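# 핸드헬드 그리퍼 추가 구매 예산 정리

2021년 6월 17일 목요일

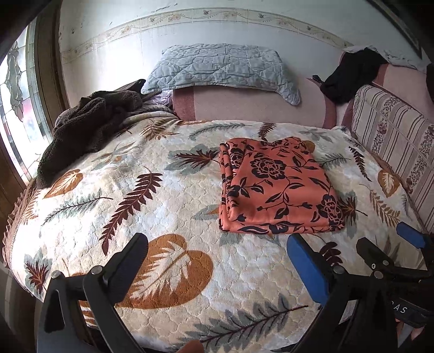

*침대 위, 접어 놓은 주황색 꽃무늬 천과 그리퍼의 두 손가락.*

하반기 장비 예산안을 내야 해서 이번 주 내내 견적서와 사용 기록을 번갈아 봤다. 작년에는 로봇 팔 쪽에 돈을 거의 다 썼고, 손에 들고 쓰는 그리퍼는 남은 돈으로 샀다. 올해는 순서를 바꾸려고 한다. 비슷한 규모로 천 다루기 작업을 준비하는 사람에게 참고가 될까 해서 정리해 둔다.

우리가 하는 일은 집 안에서 천을 집고, 접고, 옮기는 동작을 모으는 것이다. 프로젝트 이름은 Dernport다. 수건이나 티셔츠처럼 모양이 뻔한 것부터 시작했고 지금은 큰 천과 침구까지 넘어왔다. 무늬가 많은 침대보 위에 무늬가 많은 천이 놓이는 경우가 어렵다. 나뭇잎 무늬 위에 꽃과 잎 무늬가 겹치면 천의 경계를 색으로만 찾기 힘들고, 접힌 부분의 두께도 헷갈린다. 실제 집에는 이런 조합이 흔하다. 흰 책상에서만 모은 자료로는 부족하다는 것을 봄에 이미 확인했다.

## 지금 있는 것과 모자란 것

현재 쓸 수 있는 핸드헬드 그리퍼는 2세트다. 처음에는 충분해 보였다. 그런데 한 세트가 수리에 들어가면 남은 하나로 일정을 맞춰야 하고, 양손 작업은 그날로 멈춘다. 천 작업은 양손이 필요한 경우가 많다. 한쪽이 모서리를 잡고 있어야 다른 쪽이 접을 수 있다. 4월 말에 링크 핀 하나가 헐거워져서 나흘을 쉬었는데, 부품값은 얼마 되지 않았다. 문제는 부품이 서랍에 없었다는 것이다.

그래서 예산 항목을 짤 때 본체보다 소모품과 예비품을 먼저 적었다. 적은 순서는 이렇다.

- 손가락 패드
- 링크 핀과 고정 나사
- 배터리와 충전기
- 저장 장치
- 운반용 케이스
- 그리퍼 본체

손가락 패드는 작년 예산안에 아예 없던 항목이다. 누가 봐도 소모품인데 본체에 딸려 오는 것이라고 생각하고 넘어갔다. 천을 집으면 패드 끝이 먼저 닳는다. 골이 있는 패드는 얇은 천에서 잘 버티는 편이고, 골에 보풀이 끼면 그때부터 미끄러진다. 칫솔로 긁어내면 어느 정도 돌아온다. 하지만 모서리가 둥글게 닳으면 청소로는 해결되지 않는다. 올해는 패드를 100개 묶음으로 사기로 했다. 낱개로 사면 배송비가 패드값을 넘기는 일이 생긴다.

## 견적 두 곳

견적은 Cendov와 Drarnent 두 곳에서 받았다.

Cendov는 본체 값이 싸다. 대신 패드와 핀을 따로 팔지 않고 수리 키트로만 판다. 키트에 우리가 쓰지 않는 부품이 절반쯤 들어 있어서 1년 단위로 계산하면 싼 느낌이 없어진다. 담당자에게 핀만 따로 살 수 있는지 물었더니 검토하겠다는 답이 왔고, 그 뒤로는 소식이 없다. 예산안에는 안 되는 것으로 적었다.

Drarnent는 본체가 비싸고 부품은 낱개로 판다. 도면도 같이 준다. 급할 때 동네 가공소에 맡길 수 있다는 뜻이라서 나는 이 점을 크게 봤다. 납기는 영업일 기준 15일이다. 길다고 생각할 수도 있는데, 날짜가 정해져 있으면 계획을 세울 수 있다. Cendov 쪽 견적서에는 "협의"라고만 되어 있었다.

Drarnent 견적의 총액은 2190만 원이다. 본체와 패드, 핀, 케이스, 1년 점검이 들어간 금액이고 부가세는 별도다. 처음 생각했던 한도를 넘는다. 줄일 수 있는 항목을 찾다가 운반용 케이스를 뺐다가 다시 넣었다. 우리는 매번 다른 집으로 장비를 들고 간다. 작년에 수건으로 둘둘 말아서 옮기다가 핑거 각도가 틀어진 적이 있고, 그날은 오전을 전부 보정에 썼다. 케이스 값이 그 오전보다 싸다.

대신 1년 점검을 빼는 방향으로 이야기하고 있다. 점검 내용이 핀 조임, 패드 교체, 각도 확인인데 모두 우리가 직접 하고 있는 일이다. 도면과 부품만 있으면 된다.

## 본체를 더 살지, 로봇 팔을 살지

내부에서 가장 오래 이야기한 부분이다. 로봇 팔을 한 대 더 사자는 의견도 있었다. 팔이 늘면 평가를 빨리 돌릴 수 있다. 맞는 말이다. 그런데 지금 밀려 있는 것은 평가가 아니고 수집이다. 평가용 팔은 주중에도 비는 시간이 있고, 그리퍼는 토요일까지 예약이 차 있다. 예약표를 출력해서 붙여 놓으니 이야기가 짧아졌다.

핸드헬드 방식은 집에 들고 가기 쉽다는 점도 있다. 침실은 좁고, 침대 옆에 팔을 고정할 자리를 만들려면 가구를 옮겨야 한다. 손에 드는 장비는 문을 열고 들어가서 바로 시작할 수 있다. 설치 시간이 줄면 같은 인건비로 더 많은 동작을 모은다. 예산안에 인건비 항목을 같이 넣어 비교했더니 이 차이가 제일 크게 나왔다. 장비 값만 비교한 표에서는 보이지 않던 부분이다.

물론 단점도 있다. 사람이 들고 하는 동작이라 속도가 사람마다 다르고, 오래 들면 손목이 아프다. 한 사람이 연속으로 하는 시간을 정해 두고 교대한다. 그래서 세트 수를 늘려도 사람이 그만큼 늘지 않으면 효과가 없다. 본체를 한꺼번에 많이 사지 않는 이유가 이것이다. 이번에는 양손용 한 세트만 추가하고, 겨울에 다시 본다.

## 빠뜨리기 쉬운 비용

작년에 예산안에 없었는데 나중에 나간 돈을 영수증에서 골라 적었다.

**천.** 생각보다 많이 든다. 같은 천을 계속 쓰면 접힌 자국이 남아서 매번 같은 선으로 접힌다. 무늬, 두께, 늘어나는 정도가 다른 것을 섞어야 한다. 동대문에서 자투리를 사는 것이 제일 쌌고, 중고 침구도 쓸 만했다. 세탁비도 따로 잡아야 한다.

**저장 장치.** 영상은 금방 쌓인다. 백업까지 두 벌이 필요하다. 현장에서 옮길 휴대용과 사무실에 둘 것을 따로 적었다.

**보험과 주차.** 남의 집에 들어가는 일이라 배상 보험을 들었다. 금액은 작아도 항목이 없으면 처리할 때 번거롭다. 주차비는 한 달치를 모아 보고 조금 놀랐다.

**조명.** 창으로 빛이 강하게 들어오는 방에서는 벽 쪽이 하얗게 뜨고 어두운 천은 뭉개진다. 암막 천과 작은 조명을 사기로 했다. 다만 모든 방을 똑같은 밝기로 맞출 생각은 없다. 너무 심한 경우에만 쓴다.

**소프트웨어.** 기록 정리에는 Alipour를 쓰고 있다. 사용자 수로 요금이 나오는데, 교대 인원이 늘면 같이 오른다. 장비 예산이 아니라며 빼 두었다가 작년에 연말 정산에서 걸렸다. 올해는 같은 표에 넣었다.

## 일정

예산안은 6월 안에 제출한다. 승인이 나면 바로 패드와 핀을 먼저 주문하고 본체는 그다음에 발주한다. 부품이 먼저 오면 지금 쓰는 세트부터 정비할 수 있다. 새 본체가 도착하면 첫 주는 수집에 넣지 않고 기존 세트와 나란히 놓고 같은 천으로 확인한다. 벌어지는 폭과 닫히는 느낌이 조금만 달라도 나중에 자료를 합칠 때 골치가 아프다.

패드 색도 통일할지 고민 중이다. 파란색 패드는 영상에서 찾기 쉽고, 검은색은 어두운 무늬 위에서 잘 안 보인다. 반대로 여러 색이 섞여 있는 편이 자료로는 나을 수도 있다. 이것은 비용 차이가 없는 문제라서 예산안에는 적지 않았다. 주문서를 쓸 때 정하면 된다.

점검 항목을 뺀 수정 견적은 다음 주에 받기로 했다. 금액이 나오면 이 글 아래에 덧붙이겠다.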